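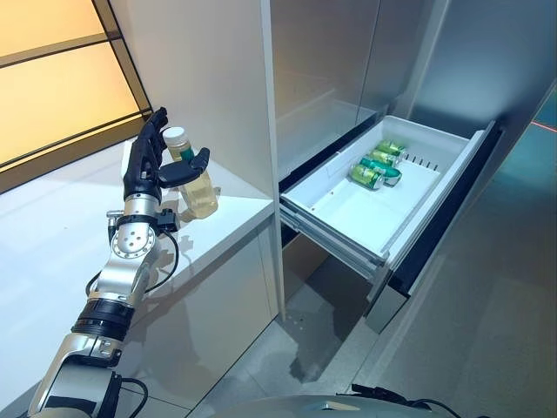
2 min read

Drinks Storage in the Neren Kitchen
Project report, Skimalari course, Sat 21 February

1. Aim

The project looked at how bottled and canned drinks should be stored in a small shared kitchen. The counter is white and glossy, and it ends at a tall white panel next to the refrigerator. Drinks left on it take up work space. We set a working depth of 600 mm for the counter and tried to keep all of it free.

2. Bottles

The test item was a clear plastic bottle with a white screw cap and a pale yellow drink inside. Ridges are molded into the plastic. A bottle can be stored upright or on its side. Upright storage needs more shelf height, while side storage needs a stop to prevent rolling.
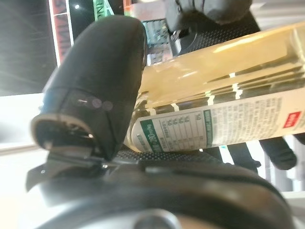 Fig. 2. Bottle tilted, white label with green band marked "280".

Labels were kept facing out during sorting. Each sorting run was limited to 45 seconds, with 5 runs per layout.

3. Cans

Cans were assigned to the wide white drawer. Its raised walls hold items in on all sides, and a row of small dark slots runs along one inner wall. Four green cans on their sides leave most of the drawer floor open. Without a divider, their spacing is uneven. 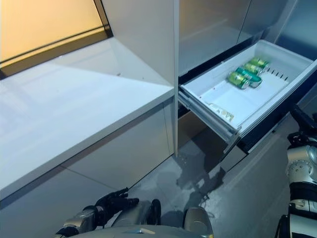 4. Recommended Layout

Cans go in the drawer, on their sides, behind a Kostiuk divider. Bottles go upright in the refrigerator. The counter stays clear between meals.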